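Speaker notes - staging a novel with a small cast
Evening session, upstairs room. 40-minute slot, leave time for questions.

Opening

Thank the Dradside for having me. Introduce myself briefly. I directed the stage version of Trallon here in December and I've been asked to talk about how we got from the book to the play. I'm not going to read from the script. Copies are at the desk.

Ask who has read the novel. Ask who saw the show. If most hands go up for the second question, skip the plot recap below.

Plot recap (skip if not needed)

Two sisters run a boarding house in a port town. One of them has sold it without telling the other. The book covers the last winter before the buyers arrive. Most of the chapters are set in the kitchen or on the back stairs.

The length problem

The novel is 304 pages. Read aloud at a normal pace it would take all day. Our first draft of the script kept nearly every conversation and it was unplayable. We read it through once around a table and people were tired before the intermission.

What we cut first: the trip to the mainland, the priest, the whole business with the boat. I still miss the boat. What we kept: any moment where one sister almost tells the other. We marked those in the book before we wrote anything, and that list became the spine of the play.

The narrator

The book has a narrator who knows more than the sisters do. On the page that works well. On stage we tried it as a voice-over, then as an actor standing at the side, and both times the audience watched the narrator and stopped watching the sisters.

Ville Ikonen, who wrote the script with me, wanted to drop the narrator completely. I didn't. We ended up giving the lines to the lodger, Niskanen, who is a minor figure in the book. He says them as gossip, and he gets some of them wrong. Read the short speech from act one here, the one about the coal bill. (Page is marked. Don't rush it.)

Doubling

We had up to six actors, depending on who was free, and many more parts than that. The sisters never double. Everyone else does. The buyers and the parents were played by the same 2 people, which some of you may have noticed. Reviews read a lot into that. It started as a scheduling matter and we kept it when we saw it in rehearsal.

Say something about quick changes. A coat and a different walk is enough. We threw out the wigs in the second week.

The supper scene

In the book the supper is a few lines. In the play it runs almost fifteen minutes, and it was the hardest thing to get right. People have to pass food, eat, talk over each other and still be heard in the back row.

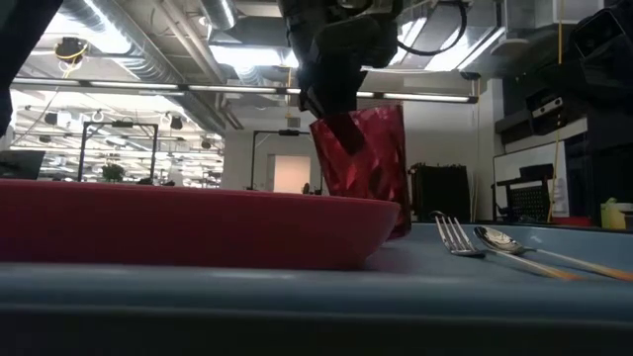 We rehearsed the supper without words to begin with. Everybody learned when to sit, when to reach and when to stop eating. Then we put the lines back a page at a time. The younger sister has to stand up on the word "spring" and she has to have nothing in her mouth when she does. It took a long while.

Mention the Jollisix company, who did their own version of the book some years ago with no furniture at all. I saw it and liked it a good deal. They mimed the supper. I thought about doing the same - our actors talked me out of it.

Being compared to the book

People who love a novel come in with their own cast in their heads. There's no point fighting that. Over the run we played to 819 people, and the most common complaint I heard in the lobby was that the older sister was too kind. I went back to the book afterward and I think she is kind in it, though I can see the other reading.

If time: the alternate ending. We played it for 2 previews and dropped it. Explain that the sisters left together, and that it let the older one off too easily.

Questions

Likely ones: rights, how long the script took, whether we'll tour. On touring, say we're talking to venues and nothing is signed. Repeat each question into the microphone before answering.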